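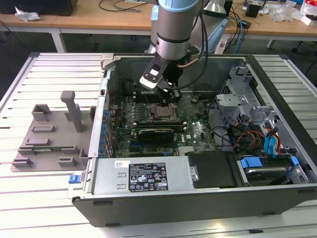 Tostgate: idle power readings from second-hand desktop computers

README and data card

Tostgate is a collection of wall-socket power readings from old desktop computers, the sort you find on the nature strip in hard rubbish week or at the back of an op shop. I started it after a winter power bill gave me a fright and I wanted to know what the family computer was costing us when it was just sitting there with the screen off. Plenty of people publish figures for new gear. I couldn't find much on the old stuff that gets handed down to kids and grandparents and then runs for another decade, so I made my own (and then got a bit carried away).

What's in it

1,754 readings from 40 machines. Each row is a single reading, and the file is plain CSV so it'll open in whatever you like. There's a second, smaller file with one row per machine, and you join the two on machine_id.

Columns in readings.csv

machine_id: a short code I made up, such as mar07. The letters are for the place where I tested it, so mar is Marulanda and fuk is Fukwood.
state: off, asleep, idle or busy.
watts: what the meter said, to one decimal place.
room_temp: degrees Celsius, off the thermometer on the shelf.
minutes_on: how long since I pressed the power button. Blank when the state is off.
notes: free text, with spelling as it fell out of me at the time.

Columns in machines.csv

machine_id: same as in the other file.
case_shape: tower, small or all-in-one.
graphics: card or onboard.
drive: spinning, solid or both.
fans: none, quiet or noisy. Completely subjective, sorry!
cleaned: yes if I'd blown the dust out before testing, otherwise no.

How I took the readings

I used a Usik plug-in meter for everything. Computer into meter, meter into the wall, no power board in between. Monitor on its own socket so it never got mixed up in the numbers. Keyboard and mouse plugged in, nothing else.

For idle, I'd start the computer up, log in, leave the desktop alone for a good while and then write down the watts. If the number was bouncing I waited for it to settle, and if it wouldn't settle I put "jumpy" in the notes and took the middle of what I was seeing. Busy means a video playing full screen from the local drive. I know that's not a proper stress test, but it's what the computers in our house spend their time doing.

Off is the one that surprised me. Switched off at the front but still on at the wall, some of the older power supplies keep sipping away all day. If you only take one thing from this data, go and flick a few switches at the wall.

Things to watch out for

The meter isn't lab gear and it gets vague at the bottom end. Treat any reading under 5 watts as "a little bit" and please don't build a chart on the decimal place.

Marulanda is a brick garage that turns into an oven by mid-afternoon in January. Fukwood is my sister's laundry, on the cold side of the house. Fans work harder in the garage, and the idle figures there run higher on hot days. Use room_temp if you're comparing across the two, or just stick to one site.

The machines aren't a fair sample of anything. They're what turned up. Office towers are over-represented because businesses tend to clear them out in batches, and there's hardly an all-in-one in the lot. Gaming computers are thin on the ground too - people sell those.

A few machines were tested before and after a clean. I left both sets in with the cleaned column set from the second visit, and I can see now that was a silly way to do it. The notes on the early rows say "pre clean" where I remembered. Splitting these into separate machine_ids is on the list.

Working out what it costs

Watts times hours, divided by 1,000, gives you kilowatt hours. Multiply that by the rate on your bill. I haven't put a dollar column in because everyone's tariff is different and mine has changed since I started. Check whether you're on time-of-use pricing before you get too excited about the answer.

What it's good for

I've used it for a talk at the library and for nagging my relatives. A teacher in Marulanda had her year nines make box plots from it, and they found a row where I'd typed the temperature into the watts column (fixed in October, thank you year nines). It would suit anyone wanting a small messy real-world table to practise on. I wouldn't use it to pick which brand to buy, and there's no brand column for that reason.

Privacy

No serial numbers, no user names, nothing off anybody's drives. Idle and busy readings were all taken on a fresh install from my own spare drive, with the original left unplugged.

Licence

Do what you like with it, including commercially. A mention of Tostgate would be nice.

Adding your own readings

Yes please! Send a CSV with the same columns and a line about the meter you used and the room you were in. Pick three letters for your site that aren't mar or fuk. I go through submissions on Monday nights, so give me a week before you chase me up.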